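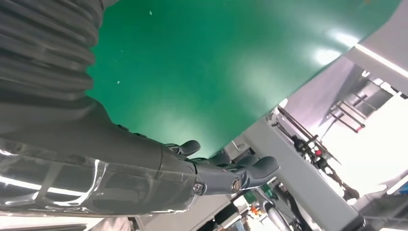 Grey mechanical hand beside a green surface.

Search questions...
Search

Brivada Bookbinding Evenings: your questions
Last updated Mar 20, 2025

Do I need to have made a book before?

Not at all! Most people turn up having never folded anything fancier than a birthday card. Your first evening is a single-section pamphlet with a three-hole stitch, and you'll take it home finished. After that you can make ten more of them or jump straight to something with a spine. Both are good choices, and I have a soft spot for the pamphlet people.

What should I bring?

An apron if you mind glue on your clothes, and reading glasses if you use them for close work. Bone folders, awls, needles, knives and rulers are all here. If you have your own favourite awl, bring it along, but put a bit of coloured tape on the handle or it will go home in someone else's bag.

Is paper included?

Paper for the first two projects is in the price. Once you move on to the case-bound journal you can buy from the drawers at cost or bring your own. Anything from 90 to 120 gsm folds nicely. Cartridge paper is lovely but makes a fat book quickly, so go easy on the pages per section.

Why does everyone keep going on about grain?

Because once you know, you can't stop! Paper bends more easily one way than the other, and the easy bend needs to run parallel to the spine. Get it wrong and the pages fight you every time you open the book, and the covers can warp as the paste dries. Bend the sheet gently each way without creasing it and you'll feel the difference. We check everything before we cut — pages, boards, endpapers, cloth.

Which glue do you use?

PVA for cloth and boards, wheat paste for anything delicate, and a mix of the two for endpapers. The mix gives you a bit longer to slide things into place. Wheat paste is cooked fresh and lasts 4 days in the fridge, so if you take a jar home, write the date on the lid.

My stitches are loose. What am I doing wrong?

Probably pulling straight out from the fold. Pull along the spine, in the direction you're sewing, and snug each section down before you start the next. Waxing the thread helps heaps. If you pull hard at right angles you'll tear the paper, which I have done more times than I'd like to put on a web page.

Can you fix my old cookbook?

Quite possibly! Ah-rin Ko runs the repair table and loves a cookbook with splatters. She can show you how to tip in a loose page, mend a tear with Japanese tissue, or rebuild a cracked hinge. Please don't put sticky tape on it in the meantime. For anything old and valuable, see a conservator first.

How big are the groups?

We cap it at 20, which is the number of stools. Two people can share a bench comfortably, and you can ask to sit with a friend.

Can I bring my kids?

Twelve and up with an adult, yes. The knives are very sharp and the board cutter is for adults only. Younger ones are welcome at the folding afternoon in September, where we make zines, concertinas and little star books with no blades at all.

What's the thickest book anyone has made?

Iveta Hrubý sewed a 400-page sketchbook on linen tapes, with a rounded spine and hand-sewn endbands in orange and teal. It lives on the display shelf when she isn't drawing in it, and you're welcome to pick it up and open it. It opens so flat!

How long does my book stay in the press?

Overnight for a case binding. Write your name on a slip and tuck it between the boards, then pick the book up next time. If you take it home early, put it under something flat and heavy with baking paper inside each cover, and leave it alone until morning. I know it's hard.

Where do I park?

The Zelenák Street side is free after six. The back lane gets narrow — small cars only, and please leave the roller door clear.

What if I have to miss an evening?

Send a message through the bookings page and we'll move you to another date. Half-finished books are kept in the labelled tubs by the sink.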